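Chapter 6
Folding and Storing Household Cloth

Cloth that has been washed and dried still has to be put in order. Most of the work is done at a table. A large piece needs to be spread out before the first fold, and small wrinkles should be smoothed with the flat of the hand, from the middle towards the edges.

Keep unfolded cloth in a bin at the back of the table and stack each finished piece to one side of it. The space in front stays clear for the piece being folded.

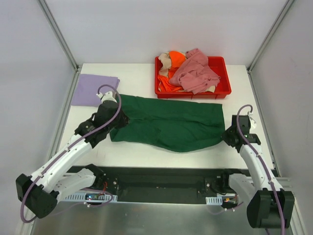
6.1 Finding the corners

Before folding, find all the corners and pull each one out to a point. A cloth that bows along one edge has not been pulled square. Lift that edge, shake it lightly and lay it down again.

Exercise 9 at the end of the chapter uses a tablecloth. Nuria Arroyo's method for fitted sheets is given in section 6.7.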